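Prüfliste Greifervergleich, Stand August
Aufbau: Zweiarmroboter mit Kopfkamera, Greifer Lamia (bisher) und Drummond (neu)
Steuerung: Wullia, unverändert
Ausgefüllt vor dem ersten Lauf, Bemerkungen im Lauf ergänzt

1. Not-Halt
1.1 Taster am Bedienplatz löst aus, beide Arme stehen: i. O.
1.2 Funktaster löst aus: i. O.
Bemerkung: Nach dem Entriegeln meldet sich der rechte Arm später zurück als der linke. War mit der alten Firmware auch so. Erst freigeben, wenn beide Anzeigen grün sind.

2. Befestigung der Greifer
2.1 Schrauben am Flansch nachgezogen, Markierung gesetzt: i. O.
2.2 Gehäuse sitzt ohne Spiel: links i. O., rechts nachgebessert
2.3 Finger ohne Risse: i. O.
Bemerkung zu 2.2: Adapterplatte Drummond war verkantet. Abgenommen, Auflage gereinigt, neu gesetzt. Nach 70 Zyklen noch einmal prüfen.

3. Greifkraft
3.1 Grenzwert in der Steuerung hinterlegt: i. O.
3.2 Finger öffnen bei Spannungsausfall nicht von selbst: Lamia i. O., Drummond offen
Bemerkung zu 3.2: Der Drummond gibt im stromlosen Zustand langsam nach. Für leichte Teile vertretbar, für Glas nicht. Bis zur Klärung keine Glasteile im Versuch.

4. Kabel
4.1 Stecker verriegelt: i. O.
4.2 Schlaufe am Handgelenk frei in allen Endlagen: links i. O., rechts mit Auflage
4.3 Kein Kabel unter der Armbasis: i. O.
Bemerkung zu 4.2: Bei voller Drehung bis zu 5 cm Abstand zum Gehäuse, in der ungünstigsten Stellung deutlich weniger. Kabelhalter von Brurnum ist bestellt. Solange Drehbereich rechts in der Software begrenzen.

5. Kamera
5.1 Linse sauber, Halterung fest: i. O.
5.2 Beide Greifer im Blickfeld: i. O.
5.3 Kalibrierung geladen: i. O., Datensatz 607
Bemerkung: Der ältere Datensatz liegt noch im selben Ordner und wird beim Neustart gern mitgeladen — vor jedem Lauf die Nummer ablesen.

6. Arbeitsbereich
6.1 Laufwege frei, keine Hocker im Schwenkbereich
6.2 Klapptisch steht fest, Gestell ganz ausgeklappt
6.3 Personen außerhalb der Reichweite, feste Schuhe
6.4 Getränke vom Tisch
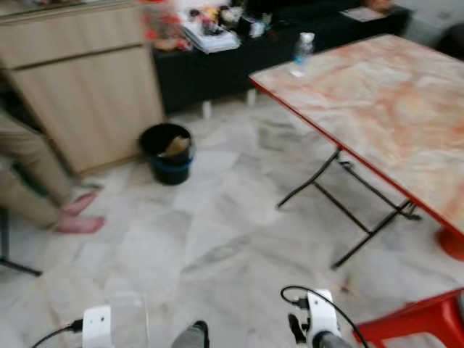 Die Punkte 6.1 bis 6.4 werden vor jeder Freigabe neu abgehakt, auch nach kurzen Pausen. Ein Haken vom Vormittag gilt am Nachmittag nicht mehr. Wer in die Reichweite muss, drückt vorher den Not-Halt und meldet sich am Bedienplatz.

7. Vergleichslauf
7.1 Gleiche Bahn, gleiche Geschwindigkeit für beide Greifer: i. O.
7.2 Geschwindigkeit auf Stufe 2 begrenzt: i. O.
7.3 Abbrüche mit Uhrzeit ins Protokoll: i. O.
Bemerkung: Der Lamia schließt gleichmäßiger, der Drummond ist schneller und lauter. Bei flachen Teilen rutscht der Drummond öfter ab. Eine Empfehlung gibt es erst, wenn 3.2 geklärt ist.

Offen: 2.2 Nachprüfung, 3.2 Anfrage beim Lieferanten, 4.2 Kabelhalter rechts
Freigabe: nur Stufe 2, nur mit Aufsicht am Taster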